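3.2 What the pupils did with the morning

The visit programme at Grundwood takes in school groups from the valley towns and walks them through the college in a single morning, on the theory that a fourteen-year-old who has seen a lecture hall will one day wish to sit in one. We had some doubts about the theory. Our observations cover 9 visits and 200 pupils, all from schools with no sixth form of their own.

Each visit followed the printed timetable, at least until ten o'clock. The group was met at the gate, given a lanyard, and told the history of the main staircase, a subject on which the college has a great deal to say. Salinas walked with the front of each group and Matheson with the back, where the conversation was better. Both kept notes by hand and compared them over lunch. Where the two sets disagreed, we kept both versions, and in the case of the staircase talk they disagreed almost completely.

The timetable allowed 14 minutes for questions. Most groups used two of them. Asked by the guide whether there was anything they would like to know about university life, pupils tended to study their lanyards. The questions came later, on the stairs and in the queue for sandwiches, and were put to the student helpers: what the rooms cost, whether you could go home at weekends, whether anyone minded if you had a job. One boy from the Droledov school wished to know who cleaned the place and what they were paid. The helper did not know, and said so, which seems to have done more for the college's standing than the staircase had.

Workshops came last in the morning and varied a good deal with whoever was free to run them. Teachers rated them highly on the Pindico form, though they rated everything highly on the Pindico form, including the car park.

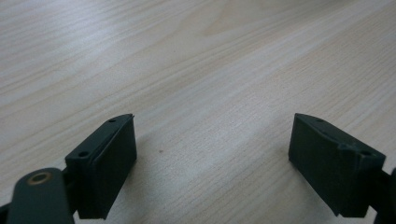 Figure 2. Open gripper fingers over a tabletop.

3.3 What the teachers hoped for

Before each visit we asked the accompanying teacher to write down one thing the pupils should take away. The answers were mostly about ambition, a word that appeared in every school's letter to parents as well. The teacher from Howlader Road wrote only that she hoped they would see the library. Her group was running late by then and went past it at some speed — Matheson's notes record the door.

We returned to the schools in May and put the same request to the pupils. Few mentioned ambition. Several could name their student helper, and a good many remembered the price of the rooms to the pound.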